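January, 6:40 am, kitchen

Up since four. Couldn't sleep so might as well write. The marmalade is on its second day and I'm behind with everything.

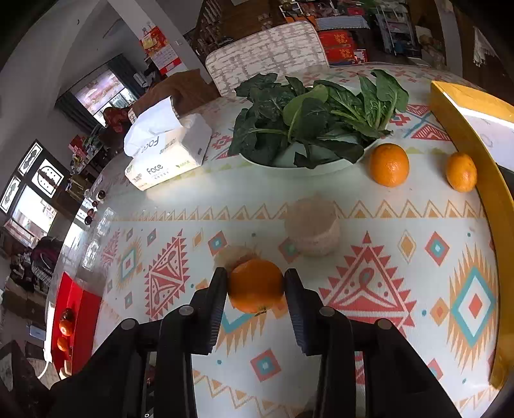
Drove out to Notwood yesterday for the sugar, the shop in town had none of the coarse kind. 220 miles there and back for sugar. I know. But I also picked up the curtain rings and the seed order, so not a total waste. Road was fine till the bridge, then sleet, then nothing but trucks. Radio kept dropping out. Ate a cheese roll in the parking lot with the heater on and felt pretty good about life.

Today: jars. I need 10 more, with lids that fit. The Bronell lids don't fit the old jars, found that out the hard way last winter, sticky shelf till March. Write it on the box this time!!

The letter from Jarkitz came. They want 2 more signatures before they'll do anything about the roof. Already sent the form twice. Put it behind the clock, will be angry about it later when I've got time. The bucket on the landing is holding up but I can hear it from bed — plink, plink, wait, plink. That's half of why I'm up at this hour.

Also must decide about Tanasarn. The deposit is 1,000 and they only hold the room till the end of the month. I want to go. I want to sit somewhere warm and read and not think about gutters. Then I look at the roof letter and feel like an idiot for even having the brochure out. My sister says go. She always says go, she's not the one paying. Might call them after lunch and just ask what happens if I cancle. No harm asking.

Greens tonight with garlic, and the last of the rice. Too tired for anything cleverer than that.

Back hurts from the peel cutting. Thin shreds look nicer but my god it takes forever. Next year thick, and anyone who complains can make thier own. Pips are tied up in the muslin, soaking. Saucer in the freezer for the set test — did that first thing so I don't forget like last time.

Getting light now. Still sleeting a bit. Need to bring the wood in before it's soaked through, and the bins have to go out too. More later if I'm still standing.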